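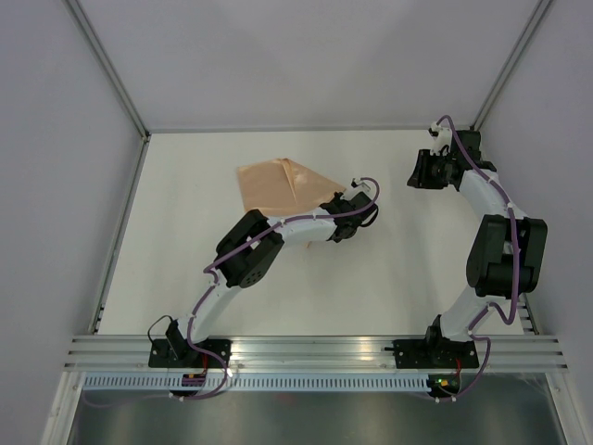 2025-02-11
Posted to the Student Societies list by the Societies Desk

This site uses cookies to remember your list settings. Accept | Manage

Re: Room bookings for the spring term

The desk wrote in November:

> Societies that meet weekly must renew their room booking
> before the start of each term. Bookings not renewed will
> be released. The Tukholm Building is closed after 9 pm.

Several societies have asked whether this still applies now that bookings have moved to Zirkton. It does, with two changes.

First, a renewal covers up to 6 meetings. A society that needs more should enter a second request under the same reference. Please do not open a new reference, as the system treats it as a new society and puts it at the back of the queue.

Second, the closing time applies to the Phelan Room as well. Chairs need to be stacked and the key returned by then. Late keys are logged against the society, and after 2 late returns evening bookings are suspended for the rest of term.

On storage: the lockers on the Prirnville site are full. The waiting list is kept in order of request and cannot be changed by email.

On money: the shared equipment fund stands at 2,560 pounds, nearly all of it already promised. New claims will be held over to next term. Receipts must show the date and the name of the shop. Bank statements are not accepted.

Replies go to the whole list by default. Questions about a single booking should be sent to the desk address.

Societies Desk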